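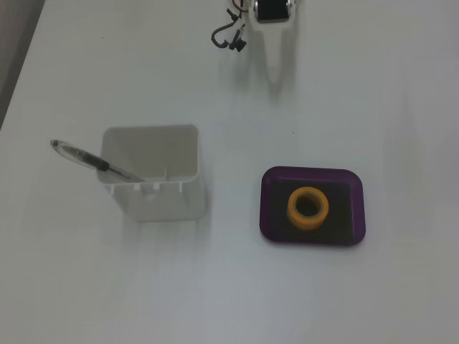
Cerkell Finger Servo Lead Kit
Replacement lead and strain relief clip for Stomar tabletop grippers
Part no. 482
In stock

If you are reading this page, your gripper has probably let go of something. The original Stomar finger lead was held in its socket by friction and good intentions. After enough trips back and forth across a table the plug works loose, the servo loses its signal, and the finger goes limp wherever it happens to be – usually over the thing you least want dropped.

The fault log at our Clivance workshop reached 58 entries before we gave in and made a part for it. The worst one was a cup of pens tipped into an open tray of adhesive. The arm reported a successful pick.

What you get
One servo lead with latching plug
One strain relief clip, two screws
One cable sleeve, 400 mm

Fits
Stomar single and paired finger grippers, short and long finger. Does not fit the Onuoha wrist, whatever the Onuoha forum says.

Bench life
Our test lead went 1257 hours before we needed the bench back. It still worked when we unplugged it.

Safety notice
Cut power at the supply before you touch the plug. The stop button on the early Stomar base pauses the arm but leaves the finger servo live, and a lead pushed home under power will snap the finger shut. Tibor Oláh, who wrote the fitting guide, typed most of it with one hand.

Check the lead before every run. If the plug moves when you tug it, stop using the gripper. Tape is not a repair – we have had four returns with the tape still on, and the warranty covers none of them.

Fitting time
Ten minutes, or an hour if you lose a screw. Spare screws are sold separately. We know.

Returns
Unused kits within 30 days. Please leave the clip in the bag.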